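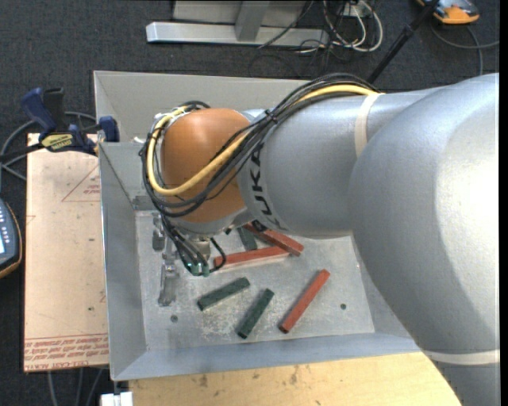 Surely it would be quicker to let the arm knock the blocks apart and then pick whatever is left in the open, one reader wrote in response to our last item on bin clearing at Admasu. Several other messages made much the same suggestion. The group has now tested it, and the result is less simple than the question.

The task has not changed. Rectangular blocks in red and dark green lie in a grey metal bin with sloping sides, and the KUKA arm has to remove them all with its gripper. The difficulty is in the pairs. Where one block touches another, or lies close beside a wall, there is often no room for a finger to go down next to it. The old planner, Skustar, scored every grasp it could find, took the best one and tried again if the fingers closed on nothing. It had no way of moving a block except by picking it up.

The new planner is called Fever. It keeps the Skustar grasp scoring unchanged and adds a second kind of move, a short straight push with the side of the finger. For each view of the bin it draws up to 24 candidate pushes, predicts where each would leave the blocks, and scores the best grasp in the predicted layout. A push is made only if that future grasp beats the best grasp available now by more than a fixed margin. Otherwise the arm picks.

The margin matters more than the group expected. With it set to zero, which is close to what the reader proposed, the arm pushed at nearly every step. Blocks that had been lying clear were driven against the foot of a wall, where the slope tipped them on to one edge and made them harder to hold. Those runs were slower than Skustar alone. Raising the margin removed most of the needless pushes, and beyond a certain point it removed the useful ones too.

The comparison used 12 starting layouts, each rebuilt by hand from a printed template. Skustar took hold of the block at the first attempt in 58 per cent of grasps. Fever, with the tuned margin, managed 77 per cent. The figures count grasps only and leave pushes out, so they flatter Fever slightly. Measured by total time to an empty bin, the gain is smaller but still in Fever's favour, and nearly all of it comes from layouts that begin with at least one touching pair. On layouts where every block starts clear, the two planners behave almost identically.

Two points on method. The push predictor was trained in simulation only, with friction varied over a wide range. The real floor of the bin is scuffed and scratched, and blocks do not slide over it evenly – a long push tends to end with more rotation than predicted. The group dealt with this by limiting push length instead of retraining. Secondly, colour is not used. The planner works from depth alone, and the red and green blocks are treated as the same part. Colour is recorded in the logs so that a person reading them later can tell which block was moved.

The failures that remain are mostly of one type. When two blocks lie in a T, end against side, the predictor tends to move the whole T as a single body, and the gap it expects does not open. A push aimed at the far end of the crossbar generally works, but it is seldom among the candidates drawn. Biasing the draw towards block ends is the obvious next step and has been started.

Elico, which supplied the gripper fingers, is making a narrower pair. These should reach into gaps that the present fingers cannot enter, and the comparison will have to be repeated with them, as some of the advantage of pushing may disappear. That work is planned for September. The starting layouts and the grasp logs for both planners can be had on request from the Admasu group – please say whether the raw depth files are wanted as well, as they are sent separately.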